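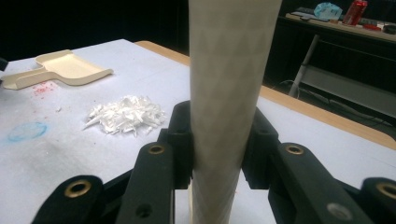
**Salón de la fama de Tesilbridge – ¿cómo se propone a alguien?**

**marga_tes**
Hola, quiero proponer a mi tío abuelo, remero del club Kendthorpe. 370 regatas según los recortes q guarda mi madre. ¿Vale cualquier persona o tiene que firmar el club? ¿Y sirve si ya falleció? En la web no encuentro el formulario.

**remo_viejo**
Sí, a título póstumo también. Hacen falta 2 firmas de socios, una al menos del club donde compitió. El formulario lo dan en la oficina de Mirklow, por las tardes. Cierran plazo en junio – no lo dejes para el final. Los recortes en fotocopia, los originales no los devuelven simpre.

**txapela77**
ni idea de remo, pero con mi padre (pelota) tardaron un monton en contestar. paciencia

**lince_sur**
Ojo, la cena de entrega va aparte: 165 por cubierto el año pasado, en el hotel Vainio. El homenajeado no paga, la familia sí.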